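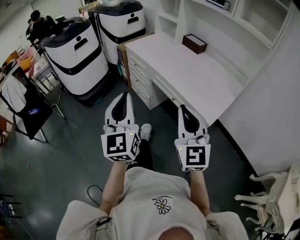 Furniture end of the workshop, Nov 21, 2020

Spent most of today on the white furniture, and I'm writing it up while I can still remember which screws went where. The desk first. I had its drawers out one at a time, rubbed candle wax along the runners and put them back in the same order (they are NOT interchangeable, I tried that in January and had to plane one down). The second one from the top still catches a bit. Leave it alone for now, please, I want to see if it eases with use.

The shelving is the bigger job. It came from Juhász with the Ivville lot, invoice 324, and the cubbies are a touch shallower than the drawing says, so anything long needs to go in end first. I've started giving everything a proper home up there instead of letting it drift onto the desk. Small boxes go in the big open compartment under the cubbies, where you can get at them without reaching over anything.
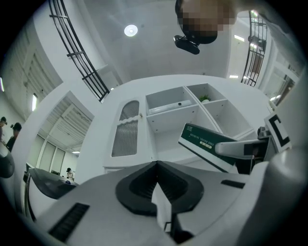 The long white tray can stay in the left-hand cubby and the little plant in the right, and I'd like it kept that way – the plant seems happy enough tucked at the back and it stops people shoving paperwork in there. Water it sparingly, the shelf paint marks if you slosh.

I do love the door with the arched glass. The ribbing is a pain to clean though! Soft brush, warm water, a drop of washing-up liquid, then a dry cloth going with the ribs. Don't use the Pretent spray on it, that's for the desktop only and it left a bloom on my test piece.

The carved chair wants doing next. All those curls hold the dust, so I'll go over it with an old paintbrush before I even think about touching up the legs. I have 200 ml of the Jurkier white left, which should do the legs and any chips on the desk with a bit over.

Still to sort: felt pads for the chair, a spare pull for the drawers (same pattern, 40 mm between holes, I measured twice), and someone needs to check the shelving is properly fixed back to the wall. I gave it a push and it felt solid, but I'd rather see the brackets.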